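Boychuk Luggage Scale & Strap Set – Mosason Travel Goods

We use cookies to remember your cart and improve your visit. Accept all / Manage settings

Handheld hanging scale plus two cross straps. One box. Made for people who pack the night before and find out at the counter they're over.

In stock at Provilville. Stultulgate store getting more in January, call first.

What you get

Scale with hook and webbing loop
2 cross straps, grey, side-release buckles
Coin battery, already in – pull the plastic tab
Small drawstring pouch
Folded instruction card (English and French)

The scale

Reads kilos or pounds, button on the back swaps them. Goes up to 50-odd kilos on the dial of the old model, this one is digital and tops out at 58. More than any airline will let you check anyway. Reads in steps of 30 grams so don't expect lab accuracy. Fine for bags.

Loop goes through the carry handle, buckle it, lift straight up with both hands. Hold still till it beeps. Number stays on the screen so you can put the bag down before you read it. Lifting from a bent wrist gives you a low reading, do it twice if you're near your limit.

Shuts itself off after 30 seconds. Backlight is decent, readable at 4 in the morning with the hall light off.

The straps

Webbing is 5 cm wide, soft on the edges. One goes lengthwise, one across, and they thread through each other in the middle so they don't slide off on a slick shell. Adjusts from cabin size up to the big family cases. Won't fit around a hockey bag, we've tried. Get the long straps for that.

Do them up firm, not cranked. Too tight on a hard shell and the zip lips start to bow. Tuck the loose tail under itself or the belts at the airport will chew it.

Straps are machine washable, cold, in the pouch. Hang to dry. Colour holds up well, the grey hides grime better than the red we used to carry.

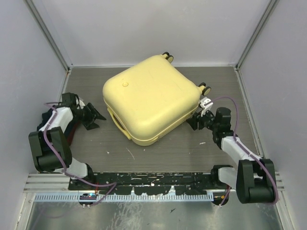
Large hard-shell case, pale yellow. Not included with the set.

Hard shell or soft?

Works with both. Soft bags sag when you lift them so keep the loop in the centre of the handle. Hard cases hang straighter and settle quicker on the reading. If your case has a fold-flat handle make sure it's all the way up before you hook on.

Backpacks – use the grab loop at the top, not a shoulder strap.

Warranty

Four years on the scale, one on the buckles. Keep your reciept. Bring it to either counter and Leobardo Cervantes at the Provilville repair bench will look at it, usually while you wait. Buckles he swaps on the spot. Screens have to be sent away.

Not covered: water inside the battery door, dropped scales, using it for fish. Yes people use it for fish. Boychuk makes a separate one with a stainless hook, ask us.

Battery notes

CR2032, sold at any grocery store. Door needs a coin to open. Keep spare batterys away from little kids and tape the old ones before you recycle them. If you're storing the scale for the winter take the battery out.

Shipping and pick-up

Orders in before noon go out same day. Pick-up is free, we'll hold it 5 days then it goes back on the shelf. Returns within 30 days, unused, in the box. Opened straps OK if the tags are still on.

Also goes with: long strap pair, bag tags, replacement pouch.

Get our travel gear newsletter. Enter your email – unsubscribe any time.

4 comments · 58 shares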